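4. Task Suite and Household Trials

4.1. Why table clearing is not yet a solved chore

Reports of robot competence in the home tend to rest on a narrow set of objects. Mugs, blocks and bottles dominate, and most of them are rigid, dry and of known size. Food is handled less often, and when it appears it is frequently represented by plastic replicas. We regard this as a gap. A machine that is expected to clear a table after a meal, refill a serving dish or pack leftovers will meet produce on most days of the year, and produce has several properties that rigid replicas do not share. It rolls, it bruises, its skin changes friction with ripeness, and two pieces of the same kind can differ widely in size and weight.

The Trirkwood suite was assembled to measure how far current policies are from doing such work without help. It contains tasks of three types: transfer (one object from a surface to a container), sorting (several objects to different places by kind) and restoration (returning a disturbed arrangement to its earlier state). Fruit handling appears in all three. The remainder of this section covers the fruit tasks only. Laundry and shelf stocking follow in Sections 5 and 6.

4.2. Demonstration collection

Demonstrations were recorded by people using hand-held parallel-jaw grippers, with no robot arm in the loop. The operator works at an ordinary table, using one tool in each hand for tasks that call for it. Because the jaw geometry is the same as that of the end effector mounted on the robot, the grasps that people find workable are at least mechanically available to the machine. Arm reach and joint limits are handled at a later stage (Section 4.5).
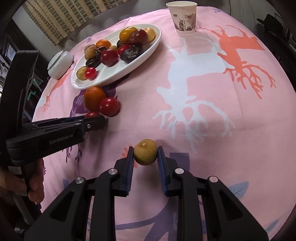
Operators received a written goal for each episode and no instruction on grasp choice. We made this decision after a pilot in which scripted grasps gave clean trajectories but policies that failed as soon as a fruit lay at an angle absent from the script. With free choice, operators approached round fruit from above in most cases and closed the jaws across the widest part. For elongated fruit they varied more. Some aligned the jaws with the short axis, others nudged the piece until it lay in a convenient direction and then picked it up. Both behaviors were retained. Episodes in which a fruit was dropped and then recovered were also retained, and were marked as recoveries during annotation.

A total of 1514 episodes passed review. The review criteria were limited to completion of the written goal, continuous video and a valid pose track. We did not reject episodes for slowness or for untidy motion. Puspita Harahap designed the annotation scheme and resolved disagreements between annotators, chiefly over whether a brief contact with a neighboring fruit should be labeled as a collision or as an intentional push.

Table covers were changed between groups of episodes. Cloth was preferred to bare surfaces for two reasons. First, household tables are often covered, and patterned cloth is a known source of error for segmentation models trained on plain backgrounds. Second, cloth moves. A gripper that presses too low will catch a fold and drag the cover, shifting every object on it. This failure is absent from most tabletop benchmarks and accounts for a measurable share of the errors reported below.

4.3. Objects and layout

The fruit tasks use real produce bought locally and replaced when it became too soft to grasp without damage. No attempt was made to standardize variety. Each layout has a plate, a number of pieces on it and a number of pieces on the cloth. A layout may also include tableware that plays no part in the task and must be left where it stands. A mixed plate of the sort used in the restoration tasks is hard for a policy in a specific way: dark wrinkled fruit, glossy red fruit and small pale fruit lie in contact, so that the visible outline of one piece is partly set by its neighbors. Depth readings from the glossy skins are also poor.

Contact between pieces matters for a second reason. Placing a fruit on a crowded plate can push another over the rim, and the policy must then either recover it or count the step as failed. People release such pieces low and slightly inward of the rim. Learned policies often release at the height at which the demonstrator's hand was most commonly observed, regardless of how full the plate is.
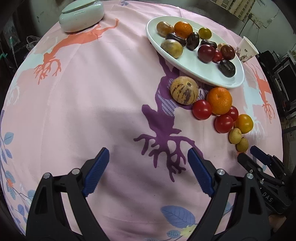 Figure 4. A fruit layout with pieces on an oval plate and on the printed tablecloth, seen from the hand-held gripper. A second gripper enters at right.

The boundary between plate and cloth is treated as a task variable. A piece is scored as placed only when it rests within the rim after release. Pieces leaning on the outside of the rim are scored as not placed, even if a person would accept the result at a glance. This rule is strict, and it lowers the absolute scores of all methods, but it removed most of the disagreement between scorers.

4.4. Policies and evaluation protocol

Three policies were compared. Jernwood is a diffusion policy conditioned on wrist video and gripper width. Shiferaw uses the same visual encoder with an added contact head that predicts whether the jaws will touch a neighboring object in the next control window. Dindus is a modular baseline: it detects and segments objects, selects a grasp from a fixed set, and runs a planned motion. All three used the same training episodes, and each was evaluated in 300 trials on the same set of starting layouts.

A trial ended when the goal was met, when a piece left the table, or when the policy had made 5 attempts at the same object without moving it into the goal region. An evaluator was present but did not touch the layout between start and end. Visible damage to the skin was recorded separately from success. A trial could therefore be successful and still count against a method on the damage measure, and we ask readers to consider both.

4.5. Results

On single transfer with well-separated fruit, the three policies performed at a level we would call usable under supervision. Differences among them were small and fell within the spread between repeated runs. The modular baseline was the slowest and also the gentlest, owing to its fixed closing speed. Its errors were concentrated in detection. Dark fruit lying on dark printed areas of a cloth was missed outright in several layouts, and the same fruit moved to a pale area was found without difficulty.

Sorting produced a clearer separation. Jernwood tended to complete the first few moves and then return to an object already placed, apparently responding to its appearance and not to its location. Shiferaw showed less of this behavior. We attribute the difference to the contact head, which seems to discourage reentry into crowded regions, though the ablation in Appendix C supports this only in part. Removing the head restored the repeated grasps on some layouts and had no visible effect on others.

Restoration remains out of reach for all three. The most common outcome was partial completion, with the large, round pieces returned and the small ones left on the cloth. Small fruit is difficult at the point of approach. The jaws hide it from the wrist camera shortly before closure, and the policy must commit to a grasp on the basis of earlier views. If the piece rolls at first contact, the jaws close on nothing, or on a fold of cloth. In the second case the whole layout shifts, and the remaining plan is based on positions that no longer hold. The policies seldom noticed this. People, given the same tool, opened the jaws, smoothed the cloth with the side of the gripper and tried again.

Arm limits added a further source of loss. Some demonstrated approaches near the far rim of the plate required wrist angles that the robot could not reach from its fixed base. These trajectories were retargeted where possible. Where retargeting failed, the affected segment was dropped from training for all methods.

4.6. Discussion

The question of whether a machine can clear a table has a different answer for each part of the job. Moving one firm, medium-sized fruit to an empty plate is within the ability of present methods. Returning a spread of mixed fruit to a plate that is already nearly full is beyond it, and the gap is wide enough that we do not expect more demonstrations of the same kind to close it. Increasing the training subset from 800 episodes to the full set improved transfer and sorting, and left restoration almost unchanged.

Two additions appear more promising. One is touch sensing in the finger pads, which would let a policy distinguish fruit from cloth at closure. The other is an explicit check of the layout after each move. Both carry a cost in speed, and the trials here were already much slower than a person doing the same work by hand. We return to cycle time in Section 7, where the fruit tasks are compared with shelf stocking under a common time limit.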